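Jadcombe Library to open Tuesday evenings from June

Jadcombe Library will stay open until 8 p.m. every Tuesday from June, following a request signed by 300 residents of the town and the Sperling district.

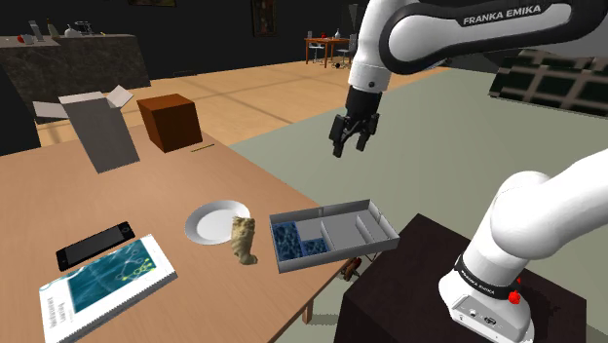 The later hours will apply to the lending desk, the children's room and the local history shelves. Parking behind the building will be free after 5 p.m.

"Many of our members work in neighbouring towns and cannot reach us before closing," said Rosemarie Stüber, head librarian. "They asked for one late evening — we are pleased to offer it."

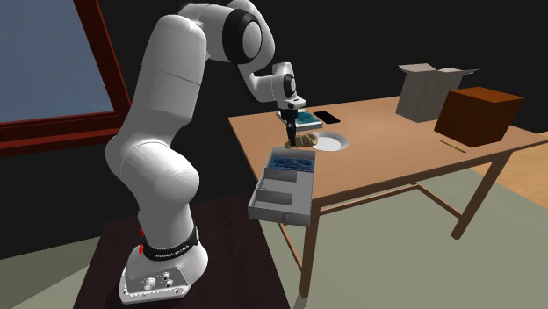

Image: Stodamen

Members may borrow up to 30 items at a time. Membership remains free of charge, and new members should bring proof of address.

Media enquiries: Jadcombe Library front desk, weekdays.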